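Hyphen or no hyphen when a magazine asks you to describe your own background?

Posted in Identity, Family & Culture, July 2021

My mother was born in Budapest and my father's people are from a part of Denmark that consists mostly of wind. I was born in Durnwood, went to school in Durnwood, and have been to Europe for a total of nine rainy days. A small culture magazine, Runanen, has taken an essay of mine and wants a contributor note "including how you identify." I wrote "American writer." The editor wrote back, very kindly, to ask whether I was sure.

I was sure until she asked. Now my aunt says leaving out the Hungarian half is an insult to my grandmother, and my cousin says putting it in is a bid for attention from someone who can't order soup in the language. They are both coming to dinner. Is there a decent way to do this in one line? And does it look like I'm running away from something if I stick with plain "American"?

Lilla Bakos 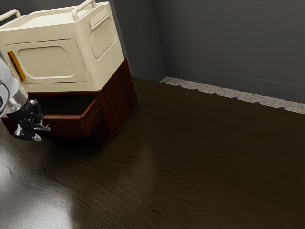
Replies, oldest first

Ea Brøndum

You're allowed to say "American writer." It's accurate and it fits on the line. The trouble is that the word gets used two ways, and your aunt and your editor have each picked one.

Sometimes it means where you live and vote. Sometimes it gets used to mean "please stop asking about the other stuff," and people who have heard it used that way get prickly. When a famous person announces in an interview that they are done with labels, half the audience hears a free spirit and the other half hears someone closing the door on the people who bought the first record. I've been in both halves, depending on the record.

You aren't famous (sorry) and a contributor note isn't an interview. But I'd look at what the essay is about. If it's about your grandmother's kitchen and the note says only "American," readers will wonder a little. If it's about parking, they won't care if you were raised by herons.

What I did, when I had to write one of these for the Allell reader, was put the family in as a fact and leave the identity out of it. "Born in Durnwood to a Hungarian mother and a Danish father" makes no claim about your soul. Your cousin can't argue with it, though I've met cousins and he may try.

Two practical things. Ask the editor for the word limit before you draft anything, as I once wrote 64 words on my heritage for a slot that held 31, and what they cut was the country. And tell her how the accents go in your name if it has any. I speak as someone whose ø has been printed as a zero, a percent sign and, at one memorable reading, a small drawing of a fish.

As for whether it looks like running away: from a distance everybody's bio looks like that. They're all in the third person.
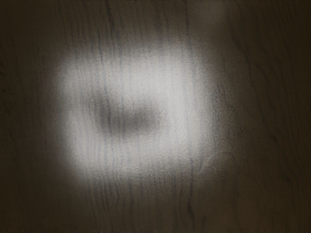
Page 2

Replies, continued

plainspoken_in_acuña

Just put human. Problem solved.

Ea Brøndum

I knew a man who put "human" in his bio. People assumed it was a joke and asked him where he was from at twice the usual rate.

tess_r

I disagree with a good part of the long reply, with affection. "Put it in as a fact" sounds neutral and works very well if your family came from somewhere people find charming. Nobody's eyebrows go up at Denmark. My brother wrote the same sort of sentence about our parents and got invited to be on three panels about suffering. He writes about golf.

So the stakes aren't equal, and I think that's why folks get upset when someone with a big platform says "I'm just American" as if it were on the shelf for anyone to pick up. For plenty of people it's a word they say and other people correct. If your editor asked everyone in the issue how they identify, fine, answer however you like. If she only asked the ones with interesting last names, I'd want to know that first, and I'd say so in an email with no exclamation points in it.

On the soup: language isn't an entrance exam. I lost most of mine by second grade and my grandmother still considered me hers, mainly so she could complain about me to the others. Your aunt has a point that the people who came before would like a mention. Your cousin has a point that a mention isn't a costume. I would let them have that out over the main course while you eat.

Also, keep some perspective. Runanen says on its own website that it prints 4000 copies, and I have never met a person who reads the contributor notes except to see who has a dog.
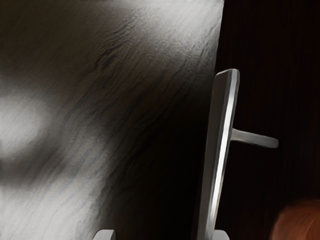 Lilla Bakos

Thank you both, and thank you to human. I emailed the editor and she does ask everyone, including a poet who answered "left-handed." I'm going with "Lilla Bakos was born in Durnwood to a Hungarian mother and a Danish father," and then the bit about the essay. My aunt has approved it on the condition that the mother comes first. My cousin would like it known that he can't order soup either. I do not have a dog, and I'm starting to see that as the weak spot in the whole paragraph.

tess_r

Borrow one. It's a contributor note, they don't check.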